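Wellport bench

The Wellport bench is a tabletop test station for comparing robot grippers, operated by the Suvum laboratory in Skarklow. It consists of a walled white work surface with two arms fixed at the front corners, and is used mainly for trials of household handling tasks.

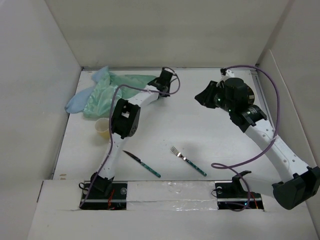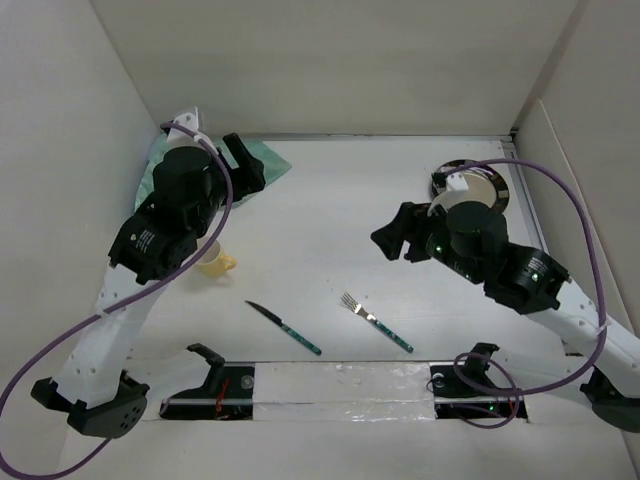 The bench during work with the tableware set. Both views include the green cloth, the knife and the fork.

Background

The bench was proposed by Kerstin Lundgren, who had found that gripper results from different rooms at Suvum could not be compared with one another. Lighting, table height and camera position all varied, and the same gripper could score well in one room and poorly in the next. A first version, built by Omid Nazari, had a single arm and no walls. It was withdrawn after one season and replaced by the present two-arm layout, in which the walls give the cameras a plain background.

Equipment

Each arm has pale perforated links and a black gripper, and stands on a black base at the front edge of the surface. Purple cables run along the arms in long loops. The loops are left generous, as shorter runs were found to pull on the wrist during wide turns - a fault that spoiled much of the early data.

The controller was written at Suvum by Eilif Torvik. It accepts the same command file for every gripper under test, so that a change of fingers does not require a change of program. An alternative controller from Wikström was tried over one November and gave smoother motion at low speed, but it could not drive both arms from a single clock and was not adopted.

Tableware set

The tableware set brings together items that make different demands on a gripper. Cutlery lies almost flat and offers little for the fingers to close on. Cloth changes shape when touched and may hide the edge that the camera is looking for. Cups and mugs are simpler to grasp but are easily knocked over by a wrist approaching from the side.

Test procedure

A standard comparison comprises 80 attempts for each gripper, divided equally between the two arms. Items are set out by hand before every attempt and need not be returned to exact positions. An attempt is ended after 25 seconds. Scoring is carried out by two people working separately, and disputed attempts are reviewed from the recording.

The procedure was revised by Mal-soon Yeon on 12/4/22. The revision allowed 3 tries at a grasp within one attempt, where formerly a single miss had counted as a failure.

Criticism

Frøydis Vik has argued that the bench favours narrow fingers, as thin cutlery makes up too large a share of the set. She has also noted that the pale walls make camera results look better than they would in an ordinary kitchen. A patterned wall covering has been tested but does not form part of the standard procedure.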